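Shrinkage allowance for woven cotton pants – prewash or cut oversize?
Sewing and Textiles > Fabric Care

keltex_cutter
I am cutting elastic-waist pants from a plain-weave cotton, white with a print. The supplier, Dostoswood, lists shrinkage at 5 percent lengthwise and gives nothing for the width. I would like to skip prewashing the whole bolt and add the allowance to the pattern. Is that safe if the finished pants will be washed warm and line dried?

Long
Just prewash it. Every time I skipped that step I was sorry. Warm, dry, iron, cut.

Girgate
It can work if the shrinkage is even through the bolt, but a supplier's figure comes from one test method and your washer is another. Also check the print. Navy on white can bleed on the first wash and you want to find that out before you sew. I use a color catcher sheet and throw it out after.

Lejla Lazarević
Measure it yourself. Cut a square from at least a hand's width inside the selvage, mark two lines along the warp and two along the weft with a laundry-proof pen, and record both distances. Wash and dry the square the way the pants will be washed and dried. Let it rest flat until it is fully dry, press without stretching, and measure again. Shrinkage is the original length minus the final length, divided by the original length.

To find the cutting length, divide the finished length by one minus the shrinkage. Do not multiply by one plus the shrinkage. At 5 percent the difference is small on a hem and noticeable on a full leg. Run 2 wash cycles, as some cottons keep moving after the first.
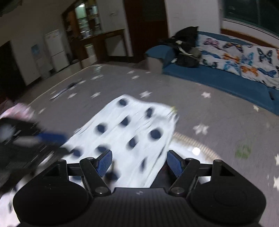
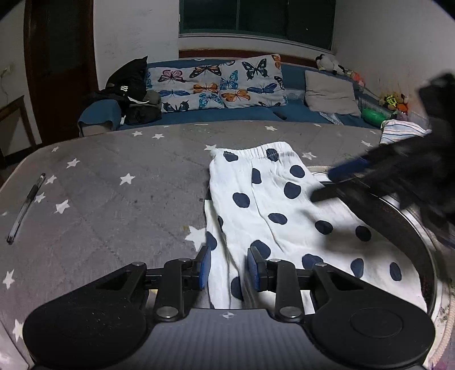 Width matters less in a loose pant than length does, but the rise needs its own check. A short rise pulls the waistband down at the back and no extra hem will fix it. On a gathered elastic waist like the one on the polka-dot pants in the second picture, the width of the casing is taken up by the gathers, so a little loss there is hard to notice. Cut the elastic from a body measurement and leave it out of the shrinkage calculation. Elastic has its own behavior in heat – test a short piece with the fabric square if you plan to machine dry.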